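On Keeping a Household Inventory

Oct 22, 2024

The purpose of this entry is to set out the method by which I now keep a written inventory of my household goods. Several readers of the July entry on renter's insurance asked for the details, and the comments section did not offer enough room to give them properly.

I began the inventory after my building on Geltano Street had a leak on the floor above mine. My own apartment was spared. The neighbors directly below the leak were asked by their insurer to list every damaged item, with its age and its purchase price, and were given seven days in which to do so. I reviewed my own position the same evening and found that I could not have listed the contents of a single closet.

The record itself is a plain spreadsheet. Each item has one row, and each row has six columns: item, room, date of purchase, price paid, place of purchase, and location of the receipt. I considered adding a column for current value and decided against it. Values change, and an insurer will apply its own schedule in any case. Where I do not know the price, the cell is left blank. A guess entered as a figure tends to be treated as a fact later on, including by the person who made it.

The work was divided by room. The kitchen took the longest, owing to the number of small items. I adopted the rule that anything costing less than a modest dinner out would be grouped, so that "baking pans, assorted" occupies one row and the stand mixer occupies another. Books were grouped by shelf. Clothing was grouped by type, with coats and one good suit listed separately. Readers with collections of any value should list each piece on its own row and should ask their insurer whether a separate rider is required. Mine was required for a Fakir rug that I had assumed was covered under the general policy. It was not, and the correction cost me very little.

Receipts are kept in two places. Paper receipts go into an accordion file from Dreselari, one pocket per room. The same receipts are scanned and stored with the spreadsheet, and a copy of the whole is kept outside the apartment. Thermal paper fades, and two of my older receipts were already blank when I took them out of the drawer. These should be scanned first.

Photographs are taken of each room from the doorway and of each closet with the door open. Serial numbers are photographed up close and also typed into the item name. I had at first relied on the photographs alone, and three of them proved unreadable when I enlarged them.

The inventory is reviewed twice a year, on the same weekend that the smoke alarm batteries are changed. Items that have been sold or given away are not deleted. They are moved to a second sheet with the date of departure, which has proved useful at tax time for donated goods.

One category remains unsettled, namely the fixtures and fittings of the work area. Shelving screwed into a wall may belong to the landlord under some leases, while a freestanding unit generally remains the property of the tenant. My lease with Jirkard Properties is silent on the matter. I have written to the office and will amend this entry when a reply is received. Until then such items are listed with the word "pending" after the name.

Comments are open below. Please do not post policy numbers.
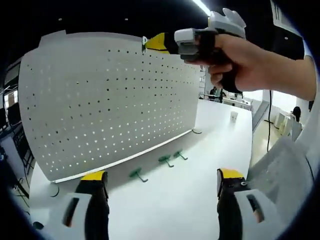

White pegboard on a white tabletop.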